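Do You Really Need a Special Cleaner for a Pale Table?

Jun 13, 2022

Every few months someone sends me a list of things I am supposed to rub into a light-colored tabletop. Olive oil and lemon juice. Mayonnaise for the water rings. Cold tea. A walnut. I have tried most of them over the years, and my table has survived, but I can't say it was grateful.

The trouble with these lists is that they hardly ever ask what is on top of the wood. An oiled table, a varnished table and a table with a printed wood pattern under a clear coat will all look much the same from the doorway. Oil has somewhere to go on the first one. On the other two it sits there and collects crumbs until you wash it off with dish soap, which you could have used to start with.

So before you buy or mix anything, find out what you have. Put a drop of water in a spot near the edge and leave it for 12 minutes. If it stays up in a bead and wipes away without a trace, the surface is sealed and oil is a waste of your time. If it leaves a darker patch, the finish is thin or gone. Let the patch dry overnight before you do anything else. I don't put much faith in the scratch test that goes around, where you scrape the underside with a knife. The underside is often a different material from the top.

For a sealed top, what I do now is dull. Clear everything off, including the fruit bowl you always wipe around. Brush away the grit first, then go over it with a well-wrung cloth and one drop of dish soap in a bowl of warm water. Go with the grain, then again with a second cloth and plain water, then dry it. The second cloth is the part people skip, and the gray film they complain about is mostly soap they left behind.

Check your work with your head down low, looking across the table toward a window. Smears that you can't see from above show up in the shine. Pale finishes are sneaky this way, as the glare hides half the grain and a good deal of the dirt with it.

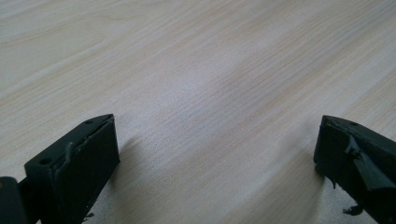

Rüdiger Wiegand thinks I'm too hard on oil. He wrote in to say that he has put a thin coat on his own table every October, that the wood was dry and chalky when he got it, and that it now looks better than anything I could get with soap. He also says a bead of water proves very little on a freshly waxed top, where it will sit up nicely over bare wood.

I'll give him the wax. If you've used a spray polish in the past month, wash the test spot twice before you put the drop on it. As for the oil, his table sounds unsealed, and an unsealed table is welcome to it. I'd still ask for a proper drying oil made for furniture and leave the salad kind in the kitchen.

A few other claims that landed in my inbox:

Toothpaste for white rings. It's a mild abrasive. It may take off the ring, and it may take the gloss with it, so you trade a white circle for a dull one. Try a dry cloth and a hair dryer on low first, and keep the dryer moving.

Vinegar for everything. A weak mix won't ruin a sealed top in one go. I don't see what it does that soap doesn't, apart from the smell.

The melamine sponge. Fine on a crayon mark if you barely press. Used daily it will sand a shiny patch right where you sit.

Wood-tone wax sticks. I tried Gorkex in the lightest shade on a nick and it came out noticeably orange. Kowalchuk was closer in color but softer, and it picked up lint. On a very pale table I'd leave a small nick alone.

Felt pads under everything. This one I agree with, grudgingly. Change them when they get gritty, or they turn into sandpaper. Mine last 7 months under the lamp and far less under anything that gets dragged.

If your table is already sticky from somebody's oil recipe, wash it as above, dry it, and repeat the next day. Mine took three rounds after the mayonnaise.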